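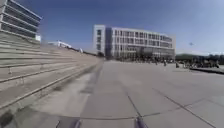 Storing a Scientist's Papers at Home: Notebooks, Diplomas and Letters

Families of researchers and teachers often inherit a working life in cartons: lab notebooks, lecture notes, a rolled diploma, letters from colleagues. The methods below need only a clean table and a dry closet.
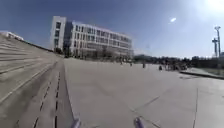 Truvoto Home Desk
Posted February 19, 2018 in Paper and Storage

Sorting. Keep the original order until it has been written down. A notebook filed beside a bundle of letters may date the letters. Number each folder in soft pencil before moving anything, and copy the numbers to a list.

Fasteners. Remove rubber bands first. Lift rusted staples by opening the legs on the back with a thin blade, then easing the crown out from the front. Do not pull. Plastic clips leave less of a mark than steel ones, but a folded sheet of acid-free paper holds a group just as well.

Rolled diplomas. Do not force them flat. Leave the roll in a room at moderate humidity for three days, then open it a little at a time between clean blotters under light, even weight. Parchment is a different matter - it reacts strongly to moisture and should go to a conservator.
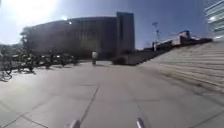
Once flat, a diploma goes into a folder larger than the sheet on all sides. Lay it horizontally. The Flelholm flat box takes roughly eight such folders before the lid starts to press on the top one.

Graph paper and carbon copies. Both are often acidic. Interleave them with plain buffered tissue and keep them away from photographs, which need unbuffered tissue.

Labels. Write the full name, degree and years on the folder, not the document. Initials alone cause trouble later. One set we sorted in December had 43 folders marked only "Chow" or "Pisow", and the dates had to be worked out from the postmarks.

Location. Use an inside closet shelf, off the floor. Attics and basements are unsuitable.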